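Suche
Suchbegriff eingeben
Los

Protokoll Stammtisch Oldtimerfreunde Hedarthorpe, September

Dabei waren Greer Rennie, Kenna Paterson, Hamish Yule, Ruairi Nisbet und ich (Annag Lindsay, ich schreibe mit, also beschwert euch bei mir). Los ging es um halb acht, Hamish kam um acht.

TOP 1 - Ausfahrt nach Drestum

Die Strecke bleibt wie letztes Jahr, nur lassen wir den Pass weg. Greer ist sie schon abgefahren und kommt auf 53 Kilometer, Kaffeepause in Stisell mitgerechnet. Kenna wollte unbedingt die alte Uferstraße dabeihaben, aber da liegt gerade Rollsplitt, und ich lasse mir die frisch lackierte Haube bestimmt nicht zerschießen! Abstimmung: vier dafür, Kenna enthält sich (mit Blick).
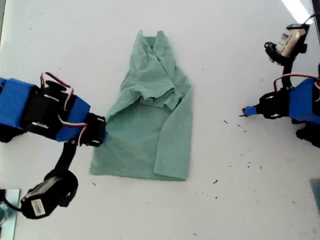 TOP 2 - Vereinshemden und Kasse

In der Kasse sind 1.000 Euro, davon gehen 600 für die Hallenmiete bis zum Frühjahr weg. Vom Rest wollen wir neue Hemden für die Ausfahrt, und da ging es dann hoch her. Ruairi ist für Dunkelblau, weil man das Öl nicht so sieht, Hamish will Weinrot wie sein Kombi. Mir gefällt so ein helles Meergrün wie bei dem T-Shirt auf dem weißen Tisch am allerbesten, das passt auch wunderbar zu den Lacken der Sechziger! Greer findet, darauf sieht man jeden Fettfinger, und da hat sie leider recht. Wir holen erst mal ein Angebot ein, Kenna fragt bei der Druckerei nach, mit und ohne Schriftzug auf dem Rücken.

TOP 3 - Der Furtună

Ruairis Furtună springt wieder an, aber nur kalt. Er hat den Vergaser zweimal zerlegt und tippt jetzt auf die Zündspule - Hamish tippt auf die Benzinpumpe, und zwar laut. Ich habe noch eine Spule im Regal liegen und bringe sie mit in die Halle. Wer eine passende Membran für die Pumpe hat, bitte bei Ruairi melden. Die Hebebühne ist bis dahin belegt, Kenna zieht mit ihrem Ölwechsel auf die Grube um. 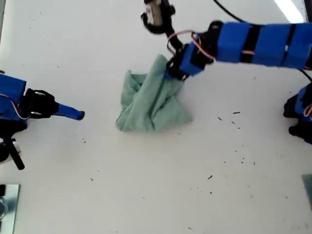

Zusammengeknülltes Tuch in blassem Mintgrün auf weißer Fläche.

TOP 4 - Verschiedenes

Der Wagenheber mit dem roten Griff fehlt immer noch. Bitte alle mal im Kofferraum nachsehen, auch Hamish. Für die Teilebörse melden wir 2 Tische an, Greer macht das. Schluss war kurz nach zehn, danach haben wir noch eine Weile bei Kennas Coupé gestanden und der Steuerkette zugehört.

Annag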